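Cahier d'atelier – conservation des textiles, site Ullen
Janvier, reprise à 9 h
Rédaction : Aicha Bouzid. Relecture : Radwa Farouk.

Objet : essais de bain de tannin avant teinture à la gaude, laine du lot Derese.

Le lot Derese a été dégraissé hier selon la procédure habituelle. Après rinçage, les écheveaux présentaient encore un léger toucher gras près des ligatures. Il a été décidé de desserrer celles-ci et de reprendre le lavage à l'eau tiède, sans savon. Le résultat est jugé acceptable.

Deux bains ont été préparés. Le premier reprend la recette du cahier Lomero : noix de galle concassée, macération d'une nuit, filtration sur étamine. Le second substitue à la noix de galle un extrait de châtaignier en poudre, fourni par la maison Midik. La poudre se disperse mal à froid et forme des grumeaux qu'il faut écraser contre la paroi. À l'avenir, la délayer au préalable dans un peu d'eau chaude.

Mesures relevées à l'entrée des fibres : pH voisin de la neutralité pour le bain Lomero, nettement plus acide pour le bain Midik. Ce dernier écart n'est pas expliqué. Mme Farouk suggère de vérifier l'étalonnage de la sonde avant toute interprétation – la solution tampon est ouverte depuis longtemps.

Immersion prolongée pendant près de 19 heures, sous couvercle, avec retournement des écheveaux en début et en fin de journée. La laine du bain Midik sort d'un beige rosé assez marqué, qui risque de rabattre le jaune de la gaude. Celle du bain Lomero reste claire.
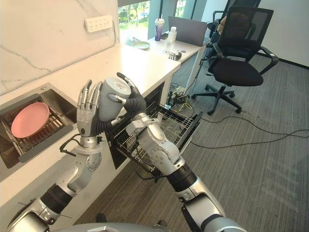
Gobelet gris clair, au-dessus du tiroir ouvert du lave-vaisselle.

Rappel relatif à la vaisselle : les récipients ayant contenu un mordant ou un colorant se lavent exclusivement à l'évier de l'atelier et portent un repère rouge.

À faire : étalonner la sonde ; peser la gaude séchée ; prélever un brin témoin par écheveau et l'agrafer en regard de la présente page. La teinture proprement dite est reportée jusqu'au contrôle du pH – accord de Mme Farouk obtenu.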